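Gritberg returns center

The Gritberg returns center is a warehouse and sorting site in Gritberg operated by Ondton, a mail-order clothing and household goods company. It receives items sent back by customers, checks them, and routes them to resale, repair or disposal. The site is best known in its region for the gradual automation of its sorting hall, a program usually called the Jarkeck project after the name given to the control software. The project changed the jobs of most people in the hall and led to one of the longer workplace agreements at the company.

Background

Before automation, every returned parcel at Gritberg was handled by hand from the dock to the shelf. A worker cut the parcel open, scanned the slip, looked over the item, folded or repacked it, and placed it in one of several wheeled bins. The bins were then pushed to the storage side of the building. Workers stood for most of a shift, and the reach from the bench to the far bins was a frequent subject of complaints. Shoulder and wrist strain were the most common injuries recorded in the hall.

Ondton first tried conveyor belts between the benches and the storage side. The belts reduced the amount of pushing but did little about reaching and lifting. They also set a steady pace that many workers disliked, because a person who stopped to look closely at a damaged item could hold up the bench behind. The belts were slowed in the second season and later fitted with side pockets where an item could wait.

The Jarkeck project

The company chose the engineering firm Tkachuk to design a robotic sorting line. The first stage covered 2 of the benches in the hall and handled only flat, bagged items such as shirts and bed linen. A robot arm lifted each bagged item from a table and set it down on a second table or in a tray, while a worker at the next bench made the decision about its condition. Tkachuk supplied the arms and grippers, and Ondton's own staff wrote the sorting rules.

Work on the layout was done largely in simulation. Table heights, wall positions and the reach of each arm were tried on a computer before any equipment was bolted down. Bench workers were invited to these reviews from the second stage on. Their comments led to several changes — among them wider gaps between stations and a stop button that can be pressed with the elbow when both hands are full.

The line was extended in stages until it covered 15 benches. Boxed goods were added after flat items. Shoes were tried and then dropped, as the boxes often arrived crushed or tied with string and had to be sorted out by hand in any case. Glassware, lamps and anything returned without a slip have never been part of the automated line.

Changes in the work

The largest change was in what a bench worker does during a shift. Lifting and placing became a smaller part of the job, and inspection became a larger one. Workers now spend more time judging stains, missing parts and signs of wear, and entering a short reason for each decision. The company renamed the position from sorter to returns inspector and moved it up one pay grade.

A new position, line attendant, was created at the same time. Attendants clear jams, swap gripper tips, restart stations and keep a log of stops. The posts were offered first to people already working in the hall. Training takes 6 weeks, part of it at simulated stations and part on the floor beside an experienced attendant. New attendants practice recovery steps on the simulator before they are allowed to open a station gate.

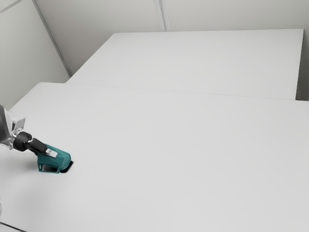 Simulated workstation showing a robot arm with a teal gripper over a white tabletop, with a second table behind it.

Opinions among the staff have been mixed. Many inspectors reported less soreness at the end of a shift. Others found the work more tiring in a different way, as the easy items that once gave them a short mental rest were now handled by the arms. Conversation between benches also fell off once the stations were spread farther apart. Some workers with long service took the change in job title badly and asked to keep their old duties on the manual side of the hall, where a number of them still work.

Noise was an early problem. The air compressors installed for the first stage could be heard in the break room, and they were moved to a separate enclosure outside the dock wall.

Workplace agreement

The agreement covering the automated line took effect in April, after the second stage had opened. It states that the sorting software may record the speed of a station but may not be used to rate an individual worker. Stop logs are kept by station number. Any worker may halt a station without asking a supervisor, and the halt does not have to be explained until the end of the shift.

The agreement also rules out layoffs caused directly by the line. The number of people in the hall has nonetheless fallen, mostly through retirements and transfers that were not replaced. Seasonal hiring was cut back more sharply, and this remains the main point of dispute between the company and the employee council.

Current operation

The center runs two shifts on weekdays and a shorter one on Saturdays. Manual benches remain in use along the north wall for shoes, fragile goods and oversized parcels. Attendants rotate between the automated stations and the manual benches every second week, an arrangement made at their own request.

This article was last edited on Sunday, January 18, 2026.

See also
Ondton
Tkachuk (engineering firm)
Reverse logistics
Warehouse automation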